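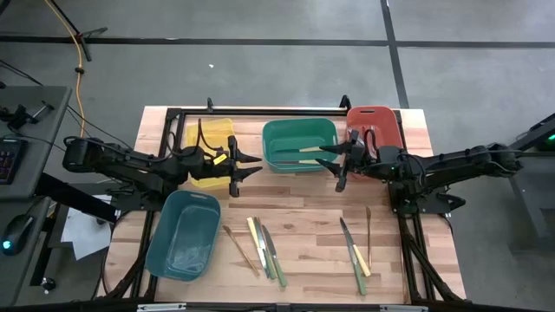 Welatport Kitchen Exchange Opens Second Drop-Off Point

WELATPORT, 24th November - The Welatport Kitchen Exchange will open a second drop-off point next month at the former Ofori shoe store, giving residents on the east side of town a closer place to donate used kitchen goods.

The exchange started in June and has passed on 3894 items so far, from mixing bowls to bread knives. Households setting up a first kitchen can take what they need free of charge.

"Most of our donors were driving across town with one box on the back seat," said director Wumpini Issahaku. "We had 717 requests for a closer site on our spring survey, so we started looking for a space."

Plates, pans, cutlery and small hand tools will be accepted. Knives must be wrapped in cardboard and taped - staff will turn away any that are loose in a bag. Electrical items can still be left only at the original site on Etell Street. 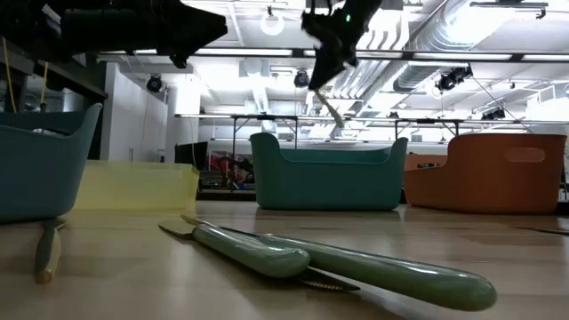 Local housing nonprofit Lolance will cover the rent for the first year. Its housing manager, Lutz Heitmann, said 23 families moved into Lolance apartments this fall and most asked for cookware before furniture.

The new site will open four afternoons a week. The first 100 donors will receive a cloth shopping bag.

Groups with larger donations should contact Selorm Yakubu at the Etell Street office to arrange a pickup.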